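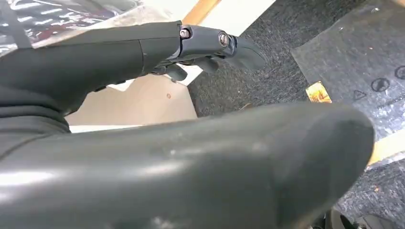 Clear wrap over a dark surface with reddish and white speckles.

Rivimholm Desk Tray, Compartment Pattern
Supplied by Rodton Office Fittings, Flurcombe
Item 36 in the current list

The Rivimholm tray is a shallow organiser in corrugated cardboard, intended for shared desks on which small items must be kept apart and within reach. Cardboard partitions divide the interior into narrow slots and larger cells. The slots are suited to pens, cards and cables; the cells will take wrapped sweets, clips, keys and similar articles.

The tray is placed flat on the desk top - it has no feet and requires no fixing. It should stand clear of the keyboard and mouse so that both hands may be used freely.

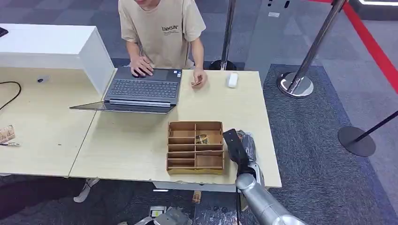

Where two desks are joined, one tray may serve both places, and it is advisable to keep it away from the seam. Larger papers and packets should be stored on a shelf unit.

Care
Wipe with a dry cloth only. Partitions which have become bent should be replaced, and spare sets are available under reference 51. A lifted edge may be secured with ordinary paper tape.

Ordering
Trays are supplied in cartons of 200. Schools and public offices requiring 3000 or more should write to Nuria Chala, Contracts Office, before placing an order. Enquiries concerning spare partitions are handled by Ibsa Nigatu at the Tilahun depot.

Orders received after Tuesday, December 29, 2020 will be sent out in January.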